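The long way round to a clean house

My grandmother kept her spring cleaning in a notebook. It had a marbled cover and a rubber band round it, and it came out every March along with the old pillowcases, which she tore into dusters with a noise I can still hear if I think about it. Each room had its own page. The pantry page was the longest, running to both sides of the paper, and it began with the words "Start early, have toast first", advice I have followed ever since in most areas of life.

I thought of that notebook a good deal this year when I moved to Lalton, into a narrow terraced house whose last owners had lived there since before decimal coins. It was a lovely house and a filthy one. There was soot behind the picture rails and something like treacle along the tops of the kitchen cupboards, and when I pulled up the stair carpet I found another stair carpet, and under that a layer of newspaper telling me the price of lamb.

My neighbour on the left, Stepan Yurchenko, came round on the first evening with a plate of potato pancakes and stood in the hall looking up at the cobwebs with real interest. He had spent 11 years cleaning a theatre at night, from the time the audience left until it began to get light, and he had views. You begin at the top, he told me, and you never, ever wet a thing before you have swept it. Dust is easy — mud is a morning's work. He also said I was holding my broom as if it had insulted me.

So I learned to sweep, at the age of fifty-three. Stepan's way is to use short, low strokes, pulling towards yourself and setting the bristles down softly at the start of each one so that nothing flies up. You work from the walls inwards and bring it all to one spot near the door. In the theatre they did the stalls row by row, and he once reckoned up the seats he had bent to look under in a single night, and it came to 1,084. He found umbrellas, mostly, and a surprising number of single gloves (people must go home with one cold hand and not notice until the bus).

I did the house over some two weeks, a room at a time, with the wireless on and my hair tied up in one of those torn pillowcases. I won't pretend I enjoyed the cupboards. But there was a pleasure in the floors that I hadn't expected, in going slowly over every board and getting to know which ones creaked, and where the sun fell at four in the afternoon.

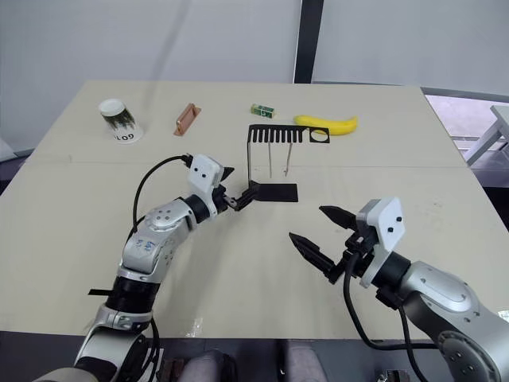 The last line of dust is the one that tries everybody's patience, of course. You tip the pan down, you sweep, you draw it back an inch and there it still is, thin as a pencil mark, and you can go on like that right across the kitchen and out of the back door if you let yourself. My grandmother used a damp sheet of newspaper for it. Stepan turns the broom side-on and gives one quick flick, and I have been practising this with very mixed results.

I have started a notebook of my own now, with a plain cover and a page for each room. The pantry still only has one side filled. Toast is at the top of it.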